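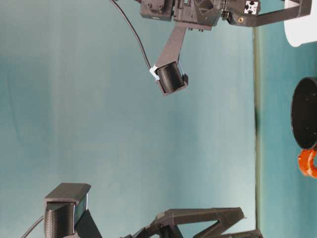 I've been packing sample kits at Nuruser for nine years, and for most of that time the cup table was the job you got when you were new or in trouble. A kit has a lot of little parts, and somebody has to pick every one of them up and put it where it goes. So when our manager said we'd be getting arms for the small-parts work, I figured I'd be reading job ads by September. I wasn't, and I have to tell you about it, because I am having so much fun!

We call the setup Brallo. On a normal shift we get through 329 kits, and my part of it used to be pure wrist. Now I spend the first 20 minutes showing the arms how a pick should go, then I watch, fix and reset.
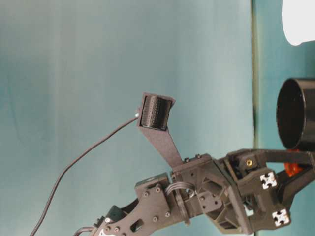
Muchen Mao taught me most of what I know about them. She came over from our Junport site with two notebooks full of grip notes, and she let me read all of them (with coffee, at her desk, for most of an afternoon). Things I've done with my hands for years without thinking turned into words on a page. Where do you hold a cup? By the rim, or around the middle? How hard do you squeeze? I had opinions — a lot of them — and she wrote them down.

A cup on its side is my favorite to teach. You go for the edge, one finger in and one finger out, same as I'd do it myself.

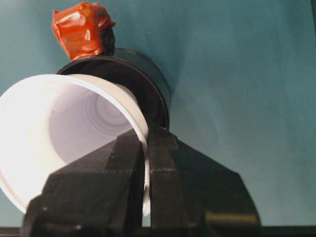 What changed for the rest of us

Genowefa Piątek has had the bench next to mine forever, and she was not a fan. She missed talking while we packed, and I get that, you do have to keep your eyes on the thing. She's moved to final check now and likes the chair better. Her pay stayed the same and mine went up a little for the training work. I still think the folks on second shift should have been asked before the benches got moved.

My shoulder is better too. I slept on my left side last week for the first time in ages!
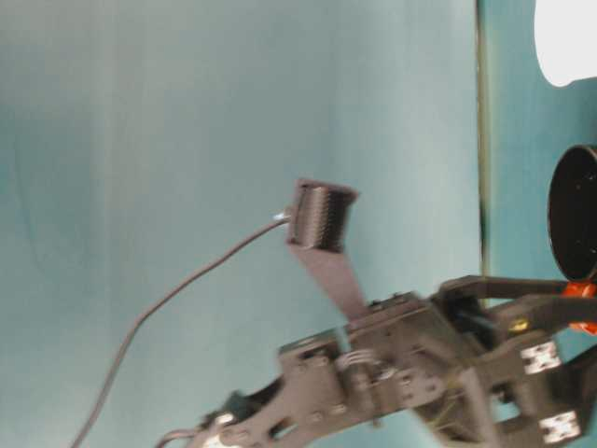
Next up

We start on lids soon, and Muchen wants me to write the grip notes for those myself. I bought a notebook.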